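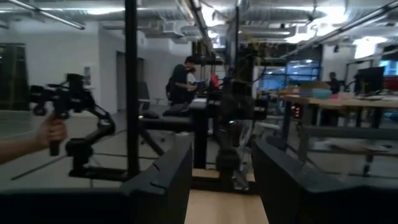 Liv Nygård
Media and Publications Lead, Villel

FOR IMMEDIATE RELEASE
May 3, 2022

One long table will not fix your workroom, Villel tells clients

Review of three shared workrooms finds the furniture was mostly fine and the claims made for it mostly weren't

GRISTVILLE – Workplace planning firm Villel today released the results of its April review of shared workrooms, and the firm is asking clients to lower their hopes before they order any more furniture.

The review looked at 3 rooms used by 40 people between them. All three had been refitted with long, light wood tables on black legs, the kind that now turn up in nearly every brochure for labs, studios and teaching spaces. The sellers of these tables promise tidier rooms, more talk between teams and less wasted floor. Villel went looking for each of those things and found some of one of them.

"I like the tables," said Shaohua Xia, who led the review. "They're flat and they don't wobble. What I could not find was any sign that they make people tidy. A long table is a long place to put things down."

What the review looked at

Villel's staff visited the rooms on ordinary working days and kept a log of every item left on a shared surface when the person using it went home. Over the month the log reached 1252 entries. Cartons, plastic bins, cables, monitors, mugs and single gloves all made the list. So did a cake tin, which was there on every visit.

The firm kept the log because earlier reports on this kind of room relied on asking people how tidy they felt their room was. People tend to say it is quite tidy. Rainer Voß, who manages fit-outs at Villel and has ordered a good many long tables himself, was one of them.

"I said our own room was an eight out of ten," said Voß. "Then I saw the log. I would like to see how the other firms got their numbers, and so far they have not sent them."

Boxes and bins

The most common thing on the tables was something to put other things in. Storage bins are usually sold alongside the tables, on the idea that loose items will go into the bins and the bins will go onto shelves. In the rooms Villel visited, the first half of that went well enough. The second half rarely took place. A light blue plastic bin on a tabletop with a cardboard box behind it is about as typical a sight as the review can offer, and the tables' buyers would know it at once.

Labels did not change much. In one room every bin was labelled and in another none were, and the difference in how often bins went back to the shelf was too small for Villel to make anything of. Yuzhen Fan, who kept the log, thinks the shelves deserve more of the blame than the people.

"The shelves were down the hall," said Fan. "You can print as nice a label as you want. If I'm going to need the bin again tomorrow morning, I'm leaving it on the table."

The one change that did seem to help was dull. When a low shelf was placed within a few steps of the table, bins moved onto it. Villel is careful about this result. It comes from one room, over the second half of one month, and the people in that room knew they were being watched.

Standing, sitting and the lonely chair

Sellers also claim that high benches get people on their feet and moving about. People in the three rooms did stand for much of the day, and often stood together at the same bench. Villel does not doubt that. It does doubt that anyone's health or mood can be credited to a table, and the review makes no such claim.

Chairs were another matter. Rooms planned around standing work had few of them, and the ones that remained tended to drift to the walls and doorways, where they blocked the way in and out. Staff who wanted to sit had to fetch a chair from the door, and some said they felt awkward doing so. Others hadn't noticed there was a shortage. Villel recommends that clients ask how many people want to sit before removing the seats, a step that was skipped in two of the three rooms.

Bags were overlooked as well. None of the rooms had hooks. Backpacks went under tables, on chairs or stayed on their owners' backs while they worked, and the floor plans for all three rooms showed no place for a bag at all. Hooks are cheap. Villel has added them to its standard list and is a little embarrassed that they were missing.

Daylight

Each room has a bank of windows, and each was described in its planning papers as "flooded with natural light." This was true near the windows. Farther in, people leaned on ceiling lights as they always had, and those with monitors facing the glass turned them away from it. The review found no reason to pay extra for a window layout when the same budget would cover blinds and a second row of lamps.

Price

The Nititix table, the model used in two of the rooms, costs $2000 before delivery. Villel has no complaint about how it is made. The top marks less than expected and the legs can be levelled by hand. The firm's complaint is with the sales sheet, which says the table "brings order to any space." Boyang Cheng, who handles purchasing for Villel's clients, has asked for that line to be explained.

"I've asked twice," said Cheng. "I was sent the colour chart."

The third room used a plain table from Valcárcel, a local joinery. It collected clutter at much the same pace as the other two. Villel does not take this as proof that the cheaper table is the better buy, as the Valcárcel room was also the smallest and the people in it had worked together longest. It may have been a fair match or it may have been luck.

What Villel is advising

Clients who already have long tables should keep them. Those who are thinking of buying should first spend a week writing down what is left out at the end of each day and who it belongs to. If most of it is in use again by morning, a new table will hold the same things in the same places. Villel suggests moving a shelf closer, putting up hooks, leaving a few more chairs than the plan calls for, and keeping the floor between the door and the benches clear. After that, a table might be worth talking about.

The firm will not be offering a tidy-room rating, a badge or a training day. It was asked about all of them while the review was under way.

Limits of the review

Three rooms is a small number and April is one month. The log did not record how big each item was, so a glove and a carton count the same. Two of the rooms are run by past clients of Villel, which planned their layouts, and readers should weigh the kinder remarks with that in mind. The firm plans a second round of visits to the same rooms and will publish those results whether or not they agree with these.

Copies of the full log, including the cake tin, are available on request.

About Villel

Villel plans and fits out shared workrooms, workshops and teaching spaces from its office in Gristville. It does not make or sell furniture and takes no fee from those who do.

Media contact: Liv Nygård, Villel, Gristville

– 30 –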